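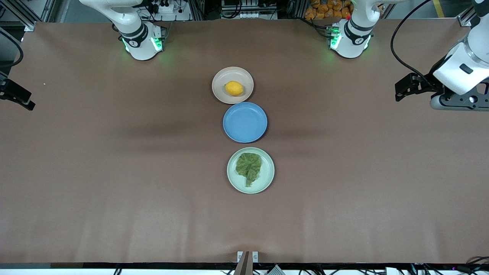
Dunari EP – drum bleed in the vocal mics, remix or retrack?

fretless_ohm
Mixing the Dunari EP for a September release. Three-piece, tracked live in the rehearsal room at Dikville, 6 songs. The vocal mic was 2 meters from the kit with no screen. Snare bleed is clear on every quiet line. A gate chops the word endings. The band likes the takes and does not want to redo them. Has anyone saved a session like this without retracking?

tapehead_148
Don't gate. Automate the clip gain by hand between phrases, down 6 dB, never to silence. Then time-align the vocal track to the overheads so the bleed adds up with the kit. Most of what you hear as bleed is comb filtering.

fretless_ohm
Tried alignment on track one. Snare got thicker, cymbals got worse.

lowmid
Retrack. A singer can do six songs in an evening. You will spend longer than that on automation and it will still sound like a rehearsal tape.

tapehead_148
Disagree. The tempo moves all over on a live take with no click. Overdubbed vocals on that usually sit late, and you still have his original voice in the overheads, so now there is a ghost double on every line.

lowmid
Fair on the ghost. How loud is he in the overheads?

fretless_ohm
Low. He was singing through a small PA wedge, facing away from the kit. I can hear him in the breaks only.

Cloka
Then lowmid's plan is workable. For the cymbals, put a dynamic EQ on the vocal, a wide band from 6 kHz up, keyed from the overheads. It only ducks when the crashes hit. We did this on the Najafi single and kept the live take.
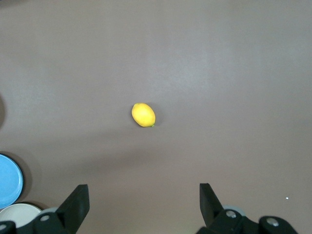
Lemon on the table.

lowmid
Was the Najafi single the one with the dull vocal in the last chorus?

Cloka
That was tape. The EQ was doing 2 dB at most.

fretless_ohm
Keyed EQ works better than I expected. Set it to 3 dB of reduction with a fast release. Track four is still bad. The tempo is 148 and he rides the crash through the entire chorus, so the band never opens up again.

tapehead_148
Retrack that chorus only and leave the verses. Same mic, same room, play the kit back through the PA at low level so the tone matches at the edit.

lowmid
Or just retrack the song.

fretless_ohm
Room costs 850 for a day and they have no budget left. Chorus only, at my place, Wed 29 July. Will post the before and after – same level, no master bus processing.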